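Robotique : Solach répartit son budget d'équipement avant l'arrivée des prochains robots

Solach a arrêté en novembre son plan d'achat de matériel pour l'année à venir. Les pinces portatives passent en premier, les bras motorisés attendront. L'entreprise compte commander 17 paires de pinces tenues à la main auprès de Rokier, avec les cubes de repérage et un lot de câbles de rechange.

Le choix tient surtout au calendrier. Hakura annonce des délais longs sur ses bases mobiles, et le devis reçu au printemps n'est plus valable. « On préfère équiper les opérateurs maintenant et garder la ligne robots ouverte », explique Ashok Sandhu, responsable des achats.

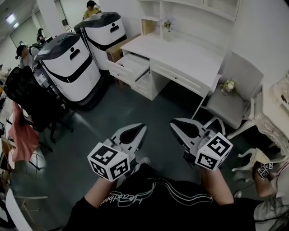 Page mise à jour jeudi à 9 h 40

Chaque pince porte un cube blanc couvert de motifs noirs, qui permet de suivre sa position. Les séances se déroulent au milieu de meubles ordinaires, bureau à tiroirs, chaises, table d'appoint. Le mobilier a d'ailleurs sa propre ligne dans le plan, tout comme les petites pièces d'usure : 200 jeux de doigts de remplacement et 500 étiquettes de marquage, à livrer en deux fois.

Deux fournisseurs restent en concurrence pour la maintenance. Mittal propose un contrat annuel à 903 euros par poste, pièces comprises – la main-d'œuvre au-delà de la deuxième intervention est facturée à part. Rokier n'a pas encore remis son offre définitive. Solach demande aux deux sociétés un engagement sur le délai de remplacement d'une pince en panne.

Pour les robots mobiles, aucune commande ne sera passée avant un nouveau devis de Hakura. La somme prévue est reportée et ne pourra pas servir à d'autres achats. Les équipes qui ont des besoins à signaler peuvent écrire au service des achats, en précisant le nombre de postes concernés et la date souhaitée de mise en service.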